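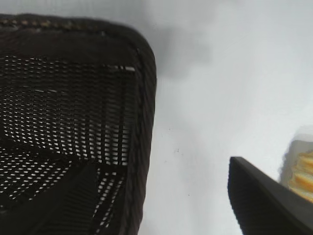
Figure 4.1 A dark woven basket on a white work surface, seen from a camera at the gripper.

Chapter 4
Planning and Budgeting for a Work Cell

Chapter 3 dealt with choosing a task. This chapter deals with paying for it. By the end you should be able to write an equipment list, put a price against each line, and set the lines in the order they have to be bought.

Most first budgets start with the arm and stop there. The arm is the largest single line, and its price is the easiest to get. Everything else in the cell comes from several suppliers, and some of it will not be in any catalog. Baskets, trays, table tops, brackets and lights are often bought from petty cash and never reach the plan. They belong in it. A basket with an open weave and a thick rim, like the one in Figure 4.1, puts different demands on a camera and a gripper than a smooth-walled bin does, and changing containers late can mean changing fingers as well.

4.1 The running case

The problems in this chapter use one case. Prurken is a packing firm that fills mixed orders by hand from open baskets. It wants to move one bench to robot picking and has asked two suppliers, Skuvus and Šimek, for quotations. The request went out in June 2018 and both replies were due in July.

Prurken gave the suppliers the following information:

Number of different items handled at the bench: 200
Orders packed per hour at the busiest time: 100
Baskets in use at the bench: 24
Time allowed from order to first working shift: 9 weeks

The suppliers read the same request in different ways. Skuvus priced an arm, a gripper with one set of fingers, and a wrist camera. Šimek priced those items plus a table, spare fingers and training for two operators. The Šimek total was higher, and Prurken's first reaction was to set it aside. Once the missing items were added to the Skuvus figure, almost all of the gap was gone.

4.2 What goes on the list

Divide the equipment list into four groups before asking for any prices.

Fixed equipment: arm, base, controller, table, guarding.
Tooling: gripper, fingers, camera mounts, cables.
Containers and surfaces: baskets, trays, mats, dividers.
Services: delivery, setup, training, repair cover.

Tooling and containers wear out. Give each line in these groups a replacement interval as well as a price. If the supplier cannot state an interval, write "unknown" and hold money against that line until the cell has run for a full quarter.

Before you go on

1. Find a packing or sorting bench you can visit. List every container and surface on it, with the material of each.
2. Mark the items on your list that would have to be replaced if the work were done by a gripper.
3. Read the Nendgate price sheet in Appendix B. Which of the four groups does it leave out?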